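Ildikó Kun
Jun 19, 2025

OK I have been threatening to do a cable thread since March and today is the day. Get a drink. It's going to be long and it's mostly about power strips.

14 replies · 31 likes

Background for the new people: I moved my whole work setup into one room at Kondora, and in the process every cable I have ever bought came with me. All of them. I filled a moving box with things that have a plug on one end and a mystery on the other.

2 replies · 19 likes

My first mistake was trying to sort it all on the floor. You sit down, you pull one cable, four others come along for the ride, your knees hurt and you've got nothing to show for it except a different pile. So now I do it up on the table, one thing at a time, with a big white sheet taped down so I can see what I'm doing. Black cable on a white sheet! So much easier on the eyes.

5 replies · 44 likes

Power strip goes on the table first, before anything else. I plan the whole desk around where that strip is going to live and how far its own cord reaches. If you start with the chargers you'll end up buying another strip. (Ask me how many I own.)
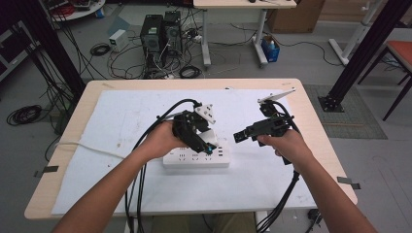
Power strip on the table, towers and the rest of the spaghetti still on the floor.

8 replies · 105 likes

Yes, the towers stay on the floor. I know. Half of you are going to tell me to put them up on something and you're probably right, they eat dust like it's their job. But the desk I want is a clear desk, and two big black boxes on it is the opposite of that. I'll get little feet for them or something.

11 replies · 22 likes

What I am fixing is the tangle around the bottom of them. My rule for towers: everything that goes to the wall gets tied together, everything that goes up to the desk gets tied together, and those two bundles don't touch. I use the hook and loop strips from Bastero, they come on a roll of 50 and you can open them again when you inevitably forget one cable. Zip ties are for people who never change their minds, and I change mine every week.

6 replies · 57 likes

Coiling! Please coil your spares! Loose loops, same direction, one strip around the middle, done. I used to wrap mine tight around my hand and elbow like I was docking a boat and I wrecked a couple of really good ones that way. The cable wants to be a circle, let it be a circle.

9 replies · 63 likes

Next up is chargers, and I have opinions. I got rid of nearly all my single-port bricks and went over to the little ones with two USB ports. One plug, two things charging, and it leaves the other outlets alone. My old bricks were so fat that each one blocked its neighbor, so a big long strip was really half a strip.

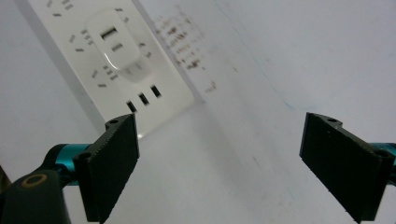

Ildikó Kun
Freelance sound editor and reluctant cable person

See how there's still an outlet open below it? I want that everywhere in this room. I always leave one empty on purpose, for the lamp or the drill or whatever a friend walks in with at 3 percent battery.

7 replies · 48 likes

Someone asked about labels. I do label, but only at the plug end, and only with what the thing IS. "Monitor." "Left speaker." My friend Theerawat Limsakul has a whole system with colors and numbers and a spreadsheet and I love him but I would last one afternoon. Masking tape and a marker, folded over like a little flag.

4 replies · 35 likes

And read the fine print on your strips and chargers, please. I know it's tiny. I take a photo with my phone and zoom in. There's a maximum load on there, and a space heater can use up a shocking amount of it. Heater gets its own wall outlet in my house, end of discussion. Also no strip plugged into another strip, I don't care how short the cord is.

12 replies · 71 likes

Things I'm still deciding: whether to screw the strip to the underside of the desk or put it in one of those mesh trays. Fodor has a tray I like but it's deep, and I'm tall, and my knees have met enough desk hardware. If you have one tell me how low it hangs!

16 replies · 18 likes

Oh and the mystery cables. They get one box and a deadline. If I haven't needed it by the time I've forgotten what's in there, it goes to electronics recycling. Except the ones that might be for the old scanner. Those stay. Don't @ me.

10 replies · 92 likes

Going back in now, I still have the whole tower bundle to tie up. Will post the desk when the monitors are on it.

3 replies · 40 likes · 6 shares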